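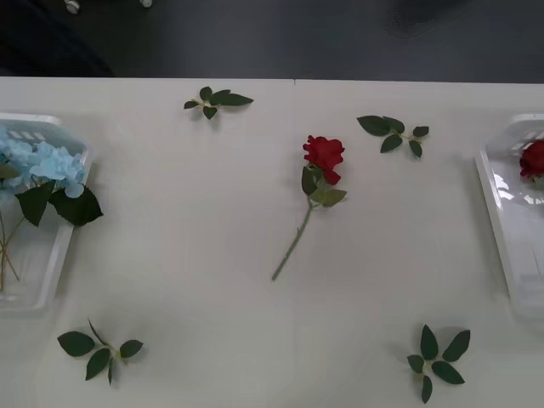 # First time through Lurkier: do I sit through the sound-only episodes or skip them?

Posted in Old TV and Radio, 29 May 2026

**plaidthermos**

So I finally caved and bought the Lurkier set from Ikura, the big one with all the surviving episodes cleaned up. My dad used to talk about this show constantly when I was little (he did the voice of the Tide Warden at the dinner table, it was terrifying) and I've never seen more than a clip of it.

I got through the first story in two evenings and loved it. Wobbly walls, somebody in the back of a shot clearly waiting for their cue, all of it. Then I hit the second story, "The Drendcombe Signal," and the first episode is just audio over a handful of still photos. I looked ahead on the menu and all six parts of it are like that! I lasted maybe ten minutes and then I noticed I was folding towels and had no idea who was talking. There are three men in it who sound exactly alike to me.

My husband says skip it and read a plot summary. But I'm the kind of person who can't skip things, and I have a feeling the lighthouse business matters later on. Is there a good way to get through these? Does anyone enjoy them, or is it more of a duty? Please no spoilers past the second story — I know it's old, but I've stayed clean this long.

Also, possibly a dumb side issue: on my Lema player the subtitles on the audio episodes run behind the voices, and it's driving me nuts. The regular episodes are fine.

**saltmarsh_radio**

Don't skip it! I skipped it my first time and had to go back, and I was annoyed with myself. The lighthouse comes up again and that's all I'll say.

What worked for me was turning the TV picture off altogether. I know that sounds backwards when you paid for the nice set, but the stills were what kept throwing me. You get one photo of a guy standing in a doorway for four minutes and your brain decides nothing is going on. With the screen dark it turns into a radio play, and a pretty good one. The sound on Ikura's version is a lot cleaner than the old cassette release, where you could barely make out the storm from the dialogue. I listened to one part a night in bed with the lamp off and scared myself silly at the end of part three.

For the three men who sound alike, go by what they call the boss. The engineer says "sir," the deputy says "Commander," and the third one never calls him anything, he just sort of grumbles. Once I had that I could follow it. I also kept a scrap of paper handy for part one and wrote down who was on which side of the door, and by part two I didn't need it anymore.

Part four is slow. There's a long stretch of people walking down stairs, and with no picture it is truly only footsteps. Fold your towels during that one.

If you do want something to look at, the booklet that comes in the box prints bits of the camera script. I read those pages before each part, not after. It helps with the fight in the boiler room, which otherwise is mostly grunting and a pipe.

**boxsetbarn**

skip it, life is short. nearly 700 minutes of Lurkier on that set WITH pictures, watch those

summary in the booklet is fine, it's like a page

**dimmer_switch**

I disagree with the answer above me but I'm mostly here for the subtitle thing, because I had the same trouble with my Lema and it took me a whole weekend to sort out.

Go into the player's settings (not the disc menu), find Sound, and look for something called Voice Smoothing. Mine was on out of the box. It holds the sound a bit differently depending on the type of track, and the audio episodes are plain mono, so they come out of step with the text. Turn it off, then stop the disc all the way and start it again. Just pausing didn't do anything for me. If it's still off after that, there's a subtitle delay setting one screen over and you can nudge it until it looks right. I ended up on 30, whatever that's a measure of, the manual doesn't say.

If your player is an older one you may not have the menu at all until you update it. Mine says version 651 now and it was something lower before, I didn't write it down.

As for the story itself, I'd listen to parts one, two and six at the very least. You'd miss some good lines, but you'd have the lighthouse.

**plaidthermos**

Voice Smoothing was on! Turned it off and the words match up now, thank you so much. I did part one again last night with the screen off and got all the way to the end, and I think I can tell the engineer from the deputy. The grumbly one I still lose sometimes. Husband lasted until the foghorn and then went to bed. Part two tonight.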